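Thursday, July 30, 2020

Closet day, finally

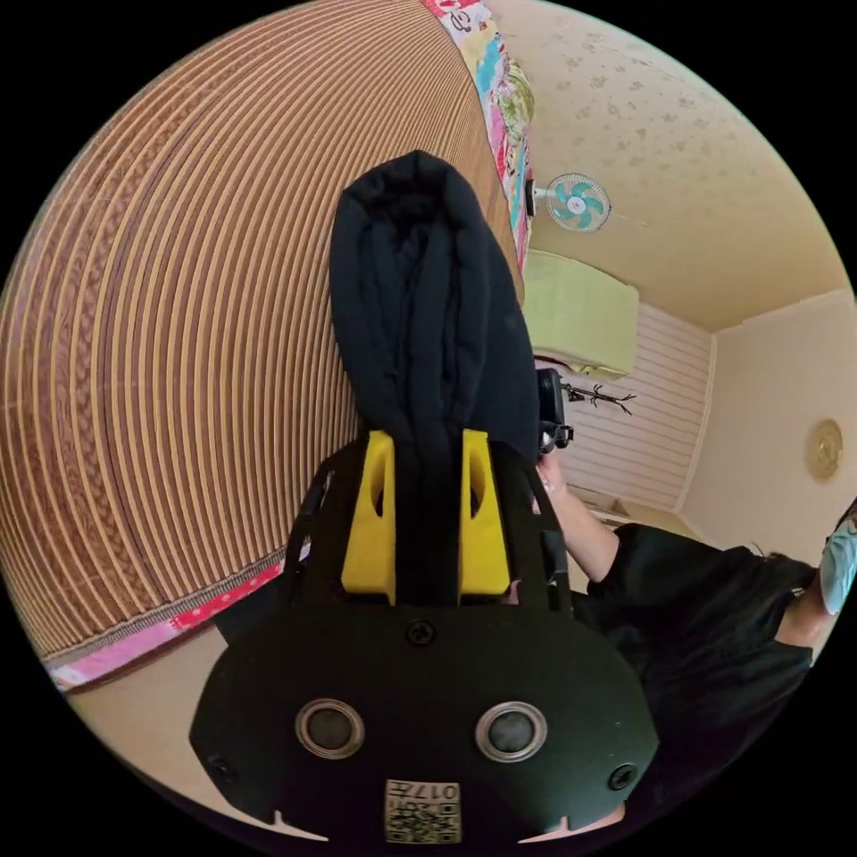

Black thing, folded. One more for the dark pile.

Up at six because of the heat and because the garbage truck in Cuslow has apparently decided that dawn is a great time to back down our entire street, beeping. Made coffee, drank it on the back step, and looked at the tomatoes, which are all leaf and hardly any tomato. I have been watering them every single night since April! I think I gave them too much of the plant food with nitrogen in it, and I don't know how you take that back.

Anyway, I'd promised myself I would do the hall closet before the end of July, and there was exactly one day to spare, so in I went. I don't know what I thought was in there. Winter coats, sure. But also a sleeping bag, a box of extension cords, a single snowshoe, the good tablecloth I accused the dry cleaner of losing (sorry, dry cleaner), and so many dark sweaters that I started to wonder about my mental state in previous winters. Did I really need all of those? They all look the same once they're folded. I tried on a few in front of the fan and nearly passed out.

My system was keep, give away, and think about it. By ten o'clock the think about it pile was taller than the dog, so I moved half of it to keep without thinking at all.

Speaking of Stanley - he was no help. He found the sleeping bag and dug himself a nest in it and growled at me when I tried to get it back, and then fell asleep with one paw over his nose like he'd put in a full shift. He's on the new pills for his hip, 2 a day, and he knows perfectly well they're in the cheese. He eats the cheese and then sets the pill down on the kitchen floor, very gently, right where I'll step on it. Tonight I used peanut butter and it went down, so we'll see about tomorrow.

Lunch was the rest of the cold noodles and a peach over the sink. Really good peach. I should have bought more of them.

In the afternoon I walked over to Spanos to see if they had canning jars, and they were out of the pints again. Everybody in town must be making pickles this summer. The guy behind the plexiglass said maybe next week, same as last week. I bought a bag of clothespins and a packet of fall lettuce seed so I wouldn't feel silly for walking all that way with my mask sticking to my face. Coming home I took the path by the creek, and it's so low you can hop across on the rocks down by the footbridge. There was a heron standing in what's left of it, looking annoyed. I stood there a good long while and so did he.

The big excitement of the day (such as it is) came in the mail. The puzzle I ordered from Prirnura back in the spring is here! I'd given up on it. It's a harbor at night, which I chose in a moment of confidence, and now I can see that most of it is black water. The box says 1,344 pieces, and who decides on a number like that? I got the card table out and turned everything face up while I listened to the ball game, which is strange on the radio this year with that fake crowd noise humming away under everything. I kept waiting for somebody to yell something rude.

I have most of the bottom edge done and a bit of a lighthouse. There's one piece with a tiny yellow window on it that I've already tried in every spot it could possibly go, so either it belongs in the middle somewhere or I'm missing something obvious. Stanley is not allowed near the card table. I haven't forgotten the windmill.

Oh, and the electric bill. Last month's reading said we'd used 473 kilowatt hours, and I'm scared to see what this one says with the window unit going day and night. I did turn it off while I was out this afternoon and felt very virtuous until I walked back in. It was like climbing into somebody's mouth. I won't be doing that again.

Supper was eggs on toast. Too hot for anything else, and I'd used up all my ambition on the closet. The give away bags are by the front door, where I'm guessing they'll live until the thrift shop starts taking donations again. I already went back into one of them for the gray cardigan. It has pockets! I'd forgotten about the pockets.

Things for tomorrow: call about the gutter, more peaches, vet refill, find the other snowshoe. The closet door shuts all the way now and I've gone down the hall twice tonight just to open it and close it. A little breeze is coming in over the sink, so I'm going to turn off the window unit for an hour and do a bit more of the lighthouse before bed.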